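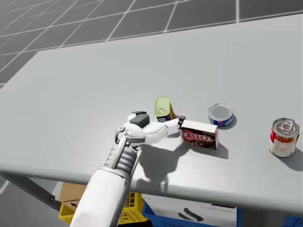
Kerstin Strömberg would like her cupboard back. She gave up the top shelf when her mother moved into the spare room, and it has been full of packet desserts, tinned fruit and long-life custard ever since.

Food > Features > The Pantry

The shelf life of a generation

February
By Archana Srivastava

Print this article | E-mail this article

Strömberg's mother shops the way she did when the family lived 60 kilometres from the nearest supermarket. She buys for three months at a time and writes the month of purchase on the lid in pencil. The local shop is now a short walk away. The habit has stayed.

Plenty of Australian households have a shelf like it. Mine came from my grandmother, who kept jelly crystals in a biscuit tin and tinned peas under the bed in the sleepout. She had grown up on a property where the road went under water most summers, and she did not trust a fridge.

A deep pantry was ordinary housekeeping then. Flour came in sacks and went to weevils if you were careless. Powdered milk covered the days when the truck didn't come. Packet puddings were for visitors, or for Sunday tea if there had been no visitors.

Strömberg's argument with her mother is mostly over dates. Her mother reads "best before" as a suggestion and "use by" as a bit bossy. On the first she has a point. A best-before date is the maker's word on quality, and dry goods kept sealed and cool are often fine to eat past it. A use-by date is a safety matter and food past it should go in the bin.

Tins are more forgiving than packets, provided they are sound. Anything bulging, leaking or badly rusted has to go – and so does a tin with a deep dent along the seam. Packets with a fat or nut content turn stale first. Old jelly crystals tend to set into a lump, and baking powder just stops working.

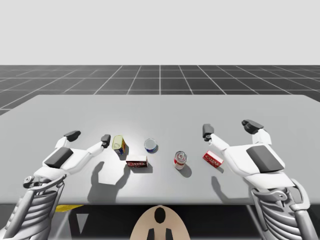

Sorting the shelf

Take everything out before you decide on anything. Wipe the shelf, then put the oldest stock at the front and plan two dinners from it each week. Strömberg and her mother did theirs over an afternoon and found three tins of beetroot neither would admit to buying.

They have settled on a rule. Her mother keeps the lower shelf and may fill it as she likes. The top one goes to Kerstin, who wants it for the preserving pan and the good platters. The custard is still up there for now.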